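Speaker notes: What the Ferry Timetable Taught Me About Waiting

Rui introduces me, I say thank you, water, notes on the lectern. Don't start until the people at the back have found chairs.

Right, hello everyone. Thanks Rui Carvalho for the kind words and for the lift from the station. I'm going to talk for half an hour or so about old ferry timetables, and I promise there is more in them than times. If you've got one in a drawer at home I want to hear from you afterwards!

(Hold up the Stilodden timetable. Let people see how small it is. Pass it along the front row, and ask for it back.)

I found this one in a box of sheet music at a jumble sale. I'd gone in for a lampshade. It's the summer service for Stilodden, folded in four, and whoever owned it had pencilled little notes all the way down the margin. "Bring bread." "Not Uncle." My favourite is next to the last boat home, and it just says "run". I paid pennies for it and I've been collecting them ever since, which my sister says is a cry for help.

I have 704 of them now. They live in shoeboxes in the spare room, sorted by route, except for the ones I can't place, which live in a box marked "Hmm".

So what do you get from a timetable? First thing I look at is the footnotes. The main table is what the company wanted to happen and the footnotes are what really went on. "Does not call in a westerly." "Calls by request, wave a cloth." On the Rimance crossing there's a note that runs for three summers saying livestock must be "accompanied by a person of sense". Pause here, it usually gets a laugh. If it doesn't, move on quickly.

Then there's the gaps. Stilodden to Rimance took 54 minutes in the oldest copy I've got, and the boat sat at the Rimance quay for ages before coming back. By the later ones the crossing has hardly changed but the wait has nearly vanished. I find that a bit sad. All that time on the quay was when people did their shopping, and passed on letters, and had a row with the harbour office. You can almost see the café going out of business between one edition and the next.
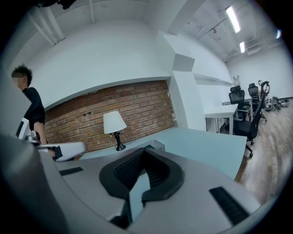
Rimance, 18 January 2025

I wrote this next bit in the waiting room there, so forgive me if it sounds chilly. I went over in winter on purpose. I wanted to do the crossing with the old timetable in my hand and see how much of it still held up. The answer is the bench. The bench is exactly where the little plan on the back says it'll be, and I sat on it for the full length of the old stopover with a flask and a cheese roll.

It's a long wait! I'd read through everything on the wall twice, including the rules on bicycles. But a woman with two shopping bags sat down next to me and within a couple of minutes she was telling me about her father, who'd worked the ropes there. She knew the "person of sense" line by heart. Her family still say it when anyone picks up a puppy.

(Slow down here. I always gallop through this part.)

She also put me right on something. I'd been telling audiences that the printer, Giannakopoulos, had made a mistake with the June tables, as the times jump about for one fortnight and then settle again. No mistake at all, she said. That was the Plukum fair, and the boats ran whenever they were full. I've had to take a whole section out of this talk, and I owe Giannakopoulos an apology.

Bit about money, keep it short. The Stilodden company printed 1,779 copies in its best year. I know of four that survive. Most of them were used to light stoves or wedge doors, and fair enough, they were only ever meant to last a summer. There were 360 sailings in that year's edition and hardly any of them left a trace anywhere else.

(Timetable should be back from the front row by now. If not, ask.)

If you want to start looking yourselves, try inside other things. Cookery books are good, and coat pockets, and the backs of picture frames. Don't iron them flat. Don't use sticky tape, please, I beg you. Do copy out the pencil notes early, as pencil rubs away every time the paper's handled.

I'll finish by reading the Stilodden margins from top to bottom, just the pencil and none of the print. It takes two minutes. Then questions, and Rui has the biscuits.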